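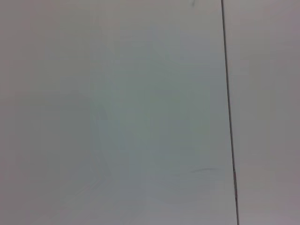 Stage and rehearsal room check, Wikgate Hall

Mon 14 June, before the Lambert reunion show
Checked by: Marisol Begay
Copy to: Barry Mottram

1. Power to stage left and right — OK. All sockets tested. The Dritura distribution box was retested in April and has its tag.

2. Amps and backline — one fault. Bass amp has a cracked plug. Taken out of use, spare fitted.

3. Cables taped down — not done at the drum riser. Tape before sound check.

4. Riser legs and locks — OK. Rear left lock is stiff but holds.

5. Sound level — limiter set by Ekosus, not changed. Earplugs at both doors, 60 pairs.

6. Capacity — 39 seated on the balcony, no standing up there. Door staff told.

7. Exits — OK. Flight cases moved out of the side corridor. Barry to check again at doors. 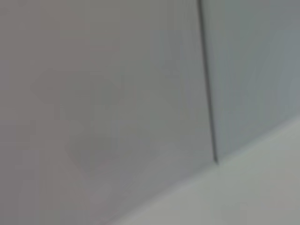 8. Walls and panels, rehearsal room — the acoustic foam behind the drum kit is coming loose at the top and needs new fixings before the band loads in. Flat surfaces need a wipe down too. There is a faint darker smudge on a plain gray panel, so start with that one. Comment only, not a fail.

9. Lighting bar — safety chains on all 18 lamps. OK.

10. Fire extinguishers — in date. The one by the mixing desk was behind a coat rack. Rack moved.

Still open: items 3 and 8. Barry to sign both off before sound check.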